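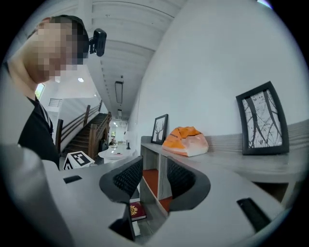
Tamara Dinu asked whether the parking count could wait until after the winter market, as half the stalls on Lazăr Street would be taken up by vans in December and the numbers would mean very little. Agreed. The count moves to the new year.

2. Minutes of the last meeting
Accepted with one change. Under item 5, "Trekar" should read "Cendside".

3. Footpath to Pludodov
Aurel Pop has walked the path with the contractor. 80 yards at the lower end need new gravel and the drain by the gate is blocked again. The quote is $2,955, with the gate left out. Veronica Vasiliu thought the gate should be done at the same time -- it drags, and people climb over it. Aurel to ask for a second quote with the gate included.

4. Framed prints for the reading room
Aoife Keane proposed two prints to stand side by side on a shelf.
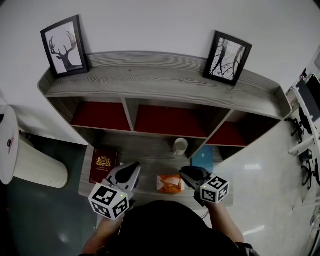
Stag and bare branches, both in black frames.

The stag was liked by most. Prasetyo Nugroho would prefer local views and has some from the old Trekar mill that could be enlarged. Spending limit set at $100 for this item. No decision on which prints.

5. Newsletter
600 copies of the last issue were printed and there were complaints from Cendside that none arrived. Tamara will take over that round. Copy for the next issue to Veronica by the usual date, and please keep it to one page per group. The crossword stays.

6. Other business
Key to the side door is still missing. Aurel has the only spare.
Bus shelter light reported to the county, no answer so far.
Prasetyo asked for the heating to go on half an hour earlier on meeting nights. Agreed.

Closed at 8:40 p.m. Next meeting in the same room, Aoife to chair.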